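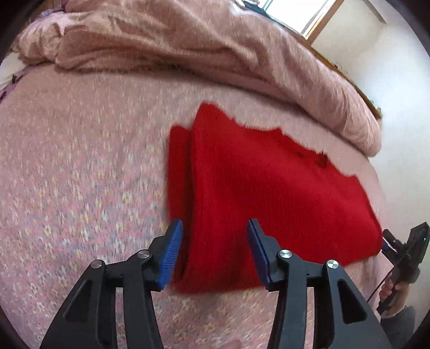
Rib knitting

Rib knitting, or ribbing, is a way of making knitted fabric in which columns of knit stitches alternate with columns of purl stitches. The knit columns stand forward and the purl columns sink back, which gives the cloth its raised vertical lines and lets it stretch sideways. It is used for cuffs, collars, hems, socks, hats and whole garments. Much of what is said about its history, warmth and shape-keeping rests on thin evidence.

Contents
Structure
Claimed origins
The Fellordale story
Machine ribbing
Claims about warmth and fit
Care
See also

Structure

A rib is named by the number of stitches in each column. In a 1x1 rib, single knit and purl stitches take turns across the row. In a 2x2 rib, they are worked in pairs. Uneven ribs are also common, with wide knit columns split by a narrow purl line, and these tend to lie flatter and pull in less.

The cloth narrows by itself when it comes off the needles. A loop pulled through from the back leans one way and a loop pulled through from the front leans the other, so the columns fold toward each other like a shallow pleat. Stretching opens the folds. How well they close again depends on the yarn. Wool returns fairly well and cotton poorly, whatever the label promises.

Full rib looks much the same on both sides. Half cardigan and full cardigan stitches, which add tucked loops, make a thicker and softer fabric. The shared name has led some writers to say that the garment called a cardigan must have been made in these stitches at first. There is little to support this. Cardigans have been made in plain knit, cable and almost everything else, and the front opening, not the stitch, is what sets them apart from a pullover.

Claimed origins

Popular books often call ribbing ancient. The word does a lot of work. Old knitted pieces do survive, but many early finds first described as knitting were later found to be looped with a single needle, a different craft. Purl stitches are needed for a true rib, and the date they came into use is argued over. Claims that a given village, island or trade "invented" the rib should be read with care, as any knitter who can purl is likely to find it alone within an evening.

The Fellordale story

One of the more often repeated accounts places the first ribbed cuffs in Fellordale in 1705. According to this story, the hosiers of the valley switched from rolled edges to ribbed ones in a single winter and sold 300 pairs of stockings at the December fair in Rendbridge.

The account has several weak points. It appears in print only much later, in a sales booklet for the Ruchti mill, which had an obvious interest in an old pedigree for its goods. The booklet names no source. The tally of stockings is suspiciously round, and fair tolls of the period were charged by the cart and would not have listed pairs. 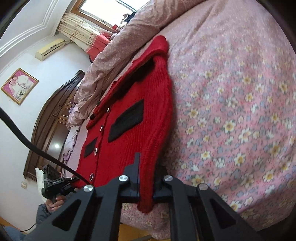 A rival claim from Retitz is no better documented. It relies on a carved figure over a doorway whose stockings show upright grooves, taken by local guides as ribbing. Carvers used the same grooves for hair, tree bark and plain folded cloth. The figure has also been recut at least once, and it isn't clear how much of the lower half is original.

The most that can be said is that ribbed edges were known in both places by the time the mills opened. Even so, both towns sell "heritage rib" socks – made, in most cases, somewhere else.

Machine ribbing

Early knitting frames could produce only plain fabric. Ribbing by machine called for a second set of needles working between the first, and most modern rib machines still have 2 needle beds, either set at an angle or arranged as a cylinder and dial. The Ruchti mill claimed its own "self-closing" rib frame, but no drawing of it has been found, and the surviving parts look like those of ordinary frames sold widely at the time.

Claims about warmth and fit

Ribbed clothing is often sold as warmer than plain clothing. The folds do hold air, and an unstretched rib is thicker than flat knit in the same yarn. But the comparison is rarely a fair one. A rib uses more yarn for the same width, so the wearer may simply be getting a heavier sweater. Pulled tight over the body, the folds open and much of the gain is lost.

The claim that vertical ribs make the wearer look slimmer is repeated in nearly every style guide, usually with no test behind it. Ribs bend around the body and spread where it is widest, which may draw the eye to exactly that spot.

Care

Most advice agrees on drying ribbed knits flat and storing them folded. The weight of a wet garment on a hanger can lengthen it, and heavy ribs have more weight to pull. Steam relaxes the columns and can flatten them for good in synthetic yarns. Products sold to "restore" tired ribbing seldom say what they contain, and plain water and careful reshaping should be tried first.

See also
Garter stitch
Brioche stitch
Stocking frame
Textile trade in Fellordale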